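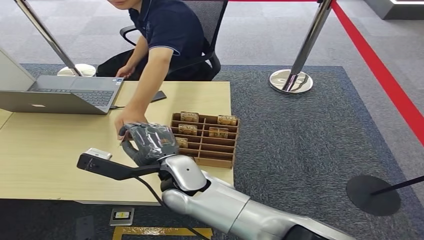

My sister-in-law swears by two screens and says she couldn't go back, that she gets through twice the work, and that anybody who disagrees hasn't given it a fair try. I gave it seven months. I have my doubts.

The "twice the work" line gets passed around like a recipe. When I went looking for where it came from, every article pointed to another article, and the trail stopped at a page from a company called Prustevon, which sells monitors. Well, then.

What I got from the second screen was my email, open all day, eight inches from whatever I was supposed to be writing. I also got a stiff neck on the left side. The stand alone was $70, a Skakus, and it sagged a little every week until I was propping it up with a phone book from 1995.

I'll allow that some jobs need it. If you're checking one long spreadsheet against another, fine, go ahead. Most of us are answering messages and filling in forms — one window at a time, same as ever. 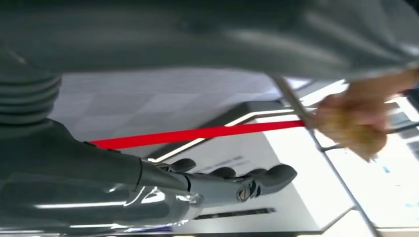 What I'd spend the money on

A decent chair, even a used one. A lamp that doesn't buzz. The Kemeys monitor I sold in March brought in $200, and most of that went to a chair from an office clearance. I can't prove I get more done in it. My neck has quit complaining, though, and the email stays shut until lunch.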